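Sivden Library opens second collection day for old cassettes and cases

Last updated: Wednesday, 14:00

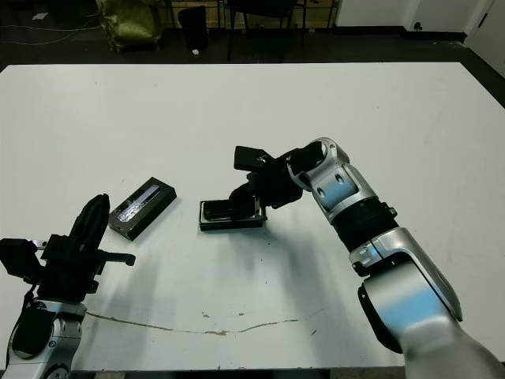 Can residents bring tapes that no longer have a case?
Loose tapes are accepted, provided that each one carries a name and a telephone number on a slip of paper.

Sivden Library will hold a second collection day in February for households wishing to pass on home recordings to the local history store. The first drew some 50 boxes, most of them from the Grirberg side of the town.

Items will be sorted on the large table in the ground-floor reading room, where cases are checked and matched to their contents before shelving. Each household may hand in up to 14 items. Commercial films cannot be taken.

Flora Cairns, head of collections, said the library was grateful for the response. "We would ask people to leave old labels in place, even where they are torn or faded," she said.

Enquiries should be addressed to Daichi Tanabe at the front desk, which closes at 5 pm.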